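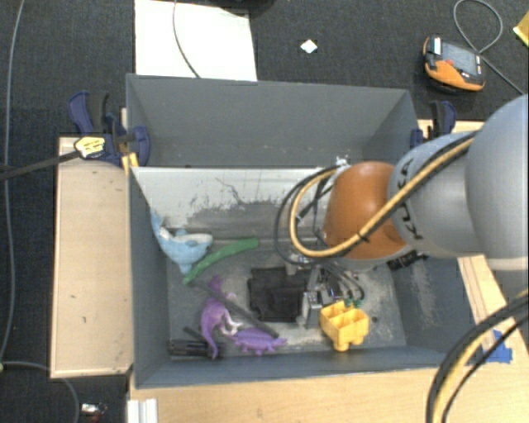 3.2 対象物と収納容器

図2に、乱雑配置条件における容器内の状態の一例を示す。容器は灰色の大型の矩形容器であり、木製の面の上に置いて使用した。底面には白っぽい擦れ跡や粉状の汚れが残っているが、研磨や再塗装は行わず、そのままの状態で全試行に用いた。家庭や保育施設で使われている玩具箱の内面は一様ではなく、底面の見えの変動を除去すると、後述する片付け難度の評価が実環境から離れるおそれがあるためである。

対象物は玩具と暗色の部品類からなる混合集合とした。玩具は、Kuloraから調達した中古品と、Humonの玩具貸出事業で貸出を終了した品を合わせた399点から抽出した。抽出にあたっては、色、輪郭の複雑さ、自立性の3属性を付与し、同一属性の組合せに偏らないよう層化した。電池を内蔵するもの、および布部分が外形の半分以上を占めるものは除外した。

図2では、水色と白のサメの玩具が左側の壁に寄っており、細い尾が左上を向いて壁にもたれ、丸みのある頭部は右を向いている。本稿ではこのように壁面が物体の姿勢に関与している配置を「壁面支持」と呼び、底面のみで支持される「底面支持」と区別する。尾やひれのように細い突出部をもつ玩具では、同じ物体でも支持様式によって占有面積と高さが大きく変化する。したがって、物体ごとに外接直方体を一つ定めるだけでは、容器の充填状態を適切に記述できない。

右寄りの黄色いブロック状の玩具は、上面に開いた四角い区画をもち、下端に丸い突起を備える。区画をもつ玩具は、外形の体積と実体積の差が大きく、内部に小型部品が入り込む可能性がある。この種の物体については、外形体積に加えて開口部の向きを記録項目に含めた。開口部が上を向く場合を0、側方を1、下方を2とし、判定できない場合は欠測とした。

容器の中央付近にある黒色の平たい物体は、ほぼ矩形で、縁に切り欠きがあり、表面にはより暗い凹部が認められる。暗色の部品は玩具に比べて輪郭の手がかりが乏しく、予備調査における品目名の付与では評定者間の一致度が低かった。そこで、暗色部品については用途に基づく名称を用いず、平板状、棒状、塊状、環状の形状区分のみを付与した。用途名を付与した場合の結果は付録Bに示す。

3.3 配置条件

配置条件は、投入量と投入方法の組合せにより定義した。投入方法は、一括投入、逐次投入、手置きの三つである。一括投入では、補助容器に入れた対象物を容器の上方から一度に移した。逐次投入では1点ずつ異なる位置に落とし、手置きでは作業者が姿勢を指定どおりに整えた。投入後に物体が容器外へ出た試行は無効とし、同一条件で再投入した。

投入量は7水準とし、各水準の配置を無作為な順序で実施した。得られた有効配置は3000件であり、このうち1000件を支持様式の人手評定に割り当てた。残りは充填状態の分布推定にのみ使用した。評定は配置ごとに独立した2名が行い、不一致が生じた場合は第三の評定者の判定を採用した。

3.4 記録項目と乱雑度

各配置について、物体の支持様式、隣接物体との接触、壁面までの最短距離、および開口部の向きを記録した。壁面までの最短距離は、容器の内寸の短辺で正規化した。乱雑度は、Du Plessis法に準じ、接触対の割合と主軸方向のばらつきの加重和として算出した。ただし、原法は直方体状の物品を前提としており、突出部をもつ玩具では主軸が一意に定まらない場合がある。本研究では、突出部を除いた胴体部分の主軸を用いることとし、サメの玩具であれば尾とひれを除外した部分から方向を求めた。

胴体部分の切り出しには、Brilariで公開している形状注釈の手順書第2版を用いた。切り出しが困難な品目は方向のばらつきの計算から除き、接触対の計算には残した。この扱いにより、除外品目を多く含む配置では乱雑度が接触に強く依存する。4.1節では、除外品目の割合を共変量に加えた場合の推定値を併記する。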